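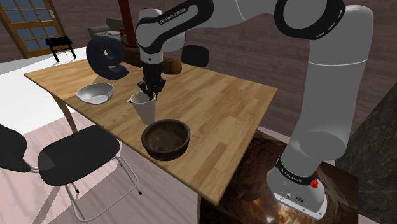
Judite Vilela reckons the arm matters less than people think. Put a bad gripper on a good arm, she told the Sunday meeting, and you still drop the cup. She'd like to see labs stop quoting arm specs at each other and start posting their finger geometry.

Fair enough, and it's more or less what Kornside set out to check in March. The small robotics outfit has put out first numbers from a simulator trial of two gripper setups on the same Franka arm, same controller, same tabletop. Pick up a cup, get it over to a bowl, tip. Sounds dull. Isn't.

The setups: one is the plain parallel gripper most labs already have. The other is Osel, a linkage design with more joints and a wider closing path. Each got 60 runs at slow speed, then another 60 at what Kornside calls kitchen speed. Placement shuffled every time, so no learning the one spot by heart.

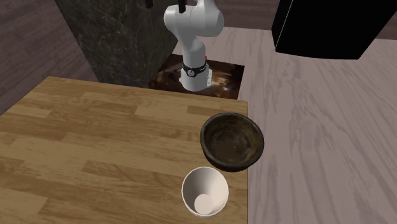

Cup and bowl on the tabletop, Kornside simulator trial.

Results, quickly. Slow runs – hardly any difference. Both fine, both boring. Kitchen speed is where it opens up. The parallel gripper lost its hold in 17 of 60 runs, nearly all of them on the tilt. Osel lost far fewer but was slower to close, and it fouled the bowl rim more often than anyone on the team liked. So pick your poison.

Cameras got a look-in too. Wrist view only, room view only, then both together. Wrist view alone did better than expected right up until the cup blocked the bowl, then the controller was basicly guessing. Room view alone had trouble with cup height. Both together was the clear favourite, at the cost of more than 70 milliseconds extra per control step on Kornside's own machines.

Hae-won Kwak wrote up the trial and is careful about it. "It's a simulator. Friction is whatever we typed in," the notes say. Contact settings were changed 2 times during the work and the early runs thrown out each time.
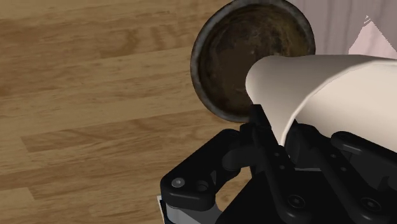

The rim trouble looks fixable, according to the notes. Shift the approach a bit higher, start the tilt later, and teh fingers should clear. That's the next batch. Also on the list: a heavier cup, a shallower bowl, and a rerun with the Azevedo controller, which handles force limits differently and might flatter the parallel gripper.

Real hardware comes after. Kornside has bench time booked at Claltton and says the same task files will be used there, no retuning beforehand. Logs from the simulator runs are up now, failed ones included – the failed ones are the better read. Video to follow, no date yet.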